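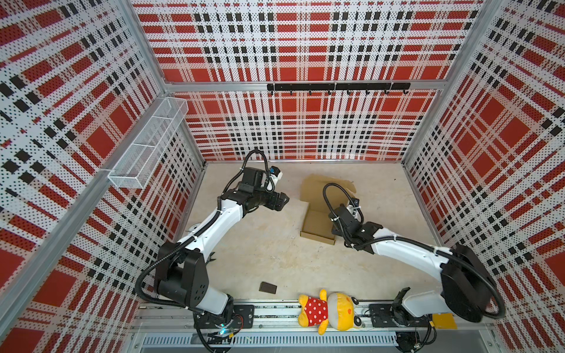
Claims that perforated wall panels "quiet" a small room are common in product literature and, more worryingly, in design guides that cite the product literature. The physical argument is sound as far as it goes. A perforated sheet with an air gap behind it acts as a resonant absorber, and its performance depends on hole size, open area, sheet thickness and the depth of the gap. Most of what is sold for small workshops is specified on none of these. It is sold on looks and on what can be hung from it. The panels with the red, white and black plaid print are typical: the punched holes are tiny, a rail of hooks and a wire basket share the walls with them, and a buyer could look at the finished surface for a long time without learning anything about the depth of the air space. We do not doubt that people like such panels. We doubt that liking them tells us much about reverberation.

Three of the trade reports we reviewed support the claim with measurements, and none is convincing. The Zivik report compares a bare room with a room that received panels, a carpet and two upholstered chairs, then credits the whole change to the panels. The Cernomari tests are more careful, but the panels were mounted over a 200 mm cavity packed with mineral wool. Very few owners of a small workshop will give up that much floor. Mineral wool at that depth would absorb a good deal of sound behind almost any open facing, and no control without the panel was reported. The Maluleke survey is based on ratings collected from 200 users after installation. There are no ratings from before, and the wording of the questions ("How much quieter is your space?") leaves little room for the answer "not at all."

A further problem is frequency. The complaints recorded in the Comamwood interviews were mostly of fans and compressors, with much of the energy below 300 Hz. Thin perforated sheet fixed close to a hard wall can be expected to do little in that range. It may do something higher up, where the complaints were fewer. Averaging across bands, as all the reports do, hides this mismatch.

Nor can the perforated surface be judged apart from the other surfaces in the same space. Benches, doors and unperforated boards reflect sound back across the room, and their area is rarely given. Where the two kinds of surface meet, as in Figure 3, the edge detail also matters, yet we found no report that describes how its edges were closed or whether the gap behind was sealed.
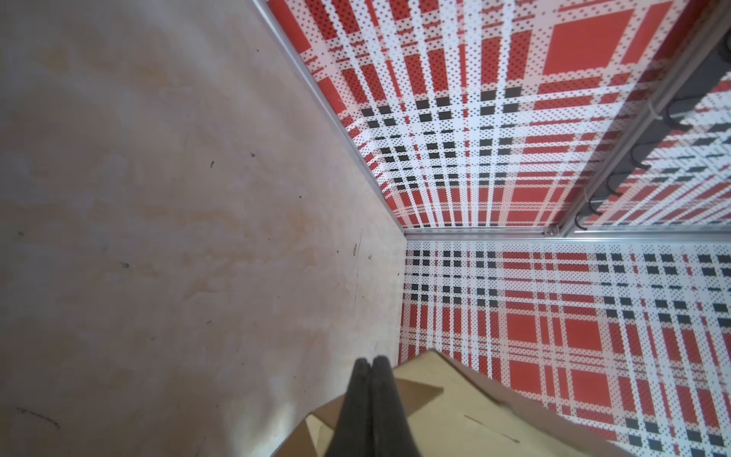 Figure 3. Plywood panel and aluminum rail beside a plaid-patterned panel.

For these reasons we exclude all three reports from the pooled estimate in the next section. We kept the Comamwood interviews, but only as a record of which noises people complained about. They were not designed to test a treatment and should not be quoted as if they had been.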